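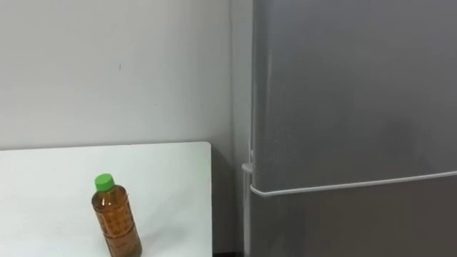 Zevutdale Institute, Department of Business and Consumer Studies, Applied Project Unit

Complaint Handling in Retail Banking: Delays in Closing Dormant Joint Accounts
Final project report, July 2022
Prepared by Trinidad Abella

1. Background

The project examined how long customers of retail banks and credit unions wait when they ask to close a joint account that has been declared dormant. Such accounts often remain open after a separation, a move overseas or the end of a small partnership. The balance is usually modest, but monthly fees may continue to be charged, and both holders are generally required to sign before funds are released.

The topic was proposed by the Korkis Community Legal Service, whose intake staff had recorded repeated enquiries on the matter. The service supplied de-identified case notes under a written agreement with the Institute. No bank is named in this report.

2. Method

A questionnaire was sent to 887 past clients of the service who had agreed to be contacted for research. Completed forms were received from 657 of them. Follow-up interviews were held by telephone with 27 respondents whose complaint had gone beyond the branch to a central complaints team.

Respondents were asked when they first made the request, how many times they were asked for identification, and whether they were given a reference number. Dates were checked against letters or emails where the respondent still held them. Many did not, and the dates in those cases rest on memory alone.

3. Findings

The most common cause of delay was a second request for documents already provided. Interview participants described certifying the same driver's licence at a pharmacy or police station, lodging it at the branch, and then receiving a form letter asking for it again. In several cases the letter went to the former address of the other account holder.

Reference numbers made a marked difference. Respondents who received one at first contact reported fewer repeat calls and were more likely to know which team was handling the request. Those without one were often advised to start over.

Fees were a particular source of grievance. One interview participant had a balance of $100 when the closure request was lodged and received nothing, the whole amount having been absorbed by account-keeping fees during the wait. The fees were refunded after a written complaint. The participant received no apology and did not pursue the matter.

Branch staff were, on the whole, described as courteous. Dissatisfaction was directed at central processing areas, which customers could not telephone directly.

4. Limitations

All respondents had already sought legal help, and the results should not be read as typical of bank customers generally. Interviews were conducted in English only. The December shutdown also lengthened some waiting periods, and no adjustment was made for this.

5. Recommendations

It is recommended that institutions issue a reference number at first contact, suspend fees from the date a closure request is lodged, and record certified identification centrally so that it need not be produced twice. The Korkis service may also wish to prepare a template letter for clients whose former partner cannot be located.

Comments

M. Jurkent: We went through this with my late aunt's partnership account. Three certified copies of the same passport. Recommendation about fees is long overdue.

Reader: Was there any difference between the banks and the credit unions? The report groups them together.

T. Abella: Thank you for the question. The credit union group was too small to report separately without identifying people.

Related reports

Plain Language in Home Loan Arrears Letters
The Soriano Street Branch Closure: Effects on Older Customers
Card Surcharges at Zevutdale Small Businesses
Guide to Referencing for Applied Project Students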